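Unit 5: Slip faults in parallel grippers

Course notes, Zullarik training programme. Prepared by Ívar Overgaard.

This unit deals with the fault logged at the Skov site as a "false hold". The controller reports that an object is held, the arm carries on with its task, and the object is no longer between the fingers. Students should have read the notes on force limits in Unit 4.

5.1 The fault

The task was to pick up a bowl by its rim and set it down further back on the table. On run 14 the bowl left the fingers during the lift. The Urimum controller had confirmed the hold when the fingers stopped closing, and it did not check again. The arm completed the move and opened over an empty spot. No alarm was raised. The operator pressed the stop button 16 seconds later.

5.2 The workspace

A bowl and a shallow metal dish stand near the front edge of the table, with a smaller bowl further back, in front of the two arms. Glass is kept on the same surface. A dropped object can therefore strike a second one, and the risk assessment must cover both.
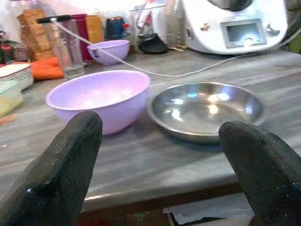
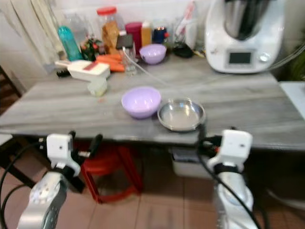
5.3 Causes

Finger wear. The pads at Skov had completed 900 cycles without inspection. A worn pad has less grip, and a smooth plastic rim makes the loss greater.

Contact at the tip only. If the approach is too high, the rim sits at the end of the fingers and can rotate under its own weight. The position reading is the same as for a good hold.

Single check. The hold signal was read once and stored. Every later step relied on the stored value.

5.4 Corrective action

Read the finger position throughout the lift. If the gap falls below the expected rim thickness, stop the arm and keep the fingers closed. Do not let the program retry until the operator has looked at the table.

Inspect the pads at the start of each session and record the result on the Prandham sheet. Clear glass from the path of the arm before testing a new grasp.

Never reach in to catch a falling object while the arm has power. Press stop first, even if the object is certain to break.

5.5 Exercise

Draw the signal sequence for run 14 from finger closure to operator stop. Mark the first point at which a second check would have found the fault. Bring the drawing to the September session.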